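Would you rent a hand? Asking the man behind the Etlow kit

The pitch from Beller is short enough to fit on a postcard. You rent a hand-held gripper with a camera on it, you do ordinary jobs with it at home or at work, you post it back, and the recordings are turned into training material for a robot arm. The kit is called the Etlow. The arm is sold separately, and so is nearly everything else.

I met the firm's head of product in a meeting room in Wike on a warm August morning. He had asked not to be named, which struck me as odd for somebody with something to sell, but he was friendly and he didn't rush me.

I began with the price. The rental comes to 3000 pounds for a season, and I wanted to know what a small workshop gets for that.

"You get two grippers, the charging dock and the processing," he said. "And you get support. People forget the support."

What does the support consist of?

"Email, mainly."

He says a customer needs over 70 good recordings of a job before the arm has a decent chance of learning it. I asked what counted as good. A recording in which the job gets done, he told me, at a steady pace, with the fingers in view the whole time. And if I record 70 and a third of them are poor? "Then you record some more. It's not a big ask. Each one takes a minute or so."

A minute or so is fine if the job is putting a cup on a shelf. I had been speaking to a joinery that tried the Etlow for sorting hinges, and their complaint was the hours. They had someone standing at a bench doing the same small movement until she was sick of it, and at the end of that the arm still dropped hinges. I put this to him without saying which joinery it was.

"I think I know the one," he said. "They changed the bench halfway through. Different height, different light. The model sees that as a different job."

Is that in the manual?

"It's in the newer manual."

I'll give him credit for answering. Plenty of people in his line would have started talking about the future at that point. He did get there later on, with a long passage about kitchens and care homes that I have left out, as none of it is for sale.

My own go with the gripper lasted most of the afternoon. It is heavier than it looks in the brochure, and my wrist knew about it by teatime. The squeeze is easy to learn. Judging how far away things are is harder, and I kept closing the fingers a little early.
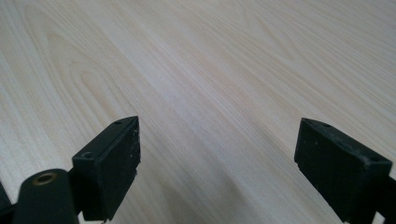

I asked him about wear, because a tool that gets passed from one renter to the next is going to take knocks. He said the fingertips are treated as spare parts and swapped when they need it. Who decides when they need it? "We check them when they come back." And if they go while I've got the kit? There is a charge for a new pair, he said, and he would have to look up how much. He hadn't sent me the figure when this was written.

Then there is Flasico, the software that sorts the recordings – good ones in one pile, bad ones in the other. Renters can't see why a recording has been turned down. They get a red mark and that's it. I said this would drive me up the wall.

"We've heard that," he said. "There's a version coming with reasons."

When?

"I'd rather not say."

The contract runs to 5 pages and I would read the fourth one twice. Beller keeps a copy of whatever you record and may use it to train arms for other customers. He called this sharing. I asked whether renters get money off for it and he said no, but that everyone benefits from a bigger pool. Perhaps they do. The joinery didn't see it that way, and having paid the same fee they would have paid for a decent second-hand bandsaw, I can see their side of it.

Before I left I asked if he would rent one himself, with his own money, for a workshop of his own.

He thought about it. "For the right job," he said. "I'd want to try it for a week first."

Beller doesn't offer a week. The shortest rental is the season.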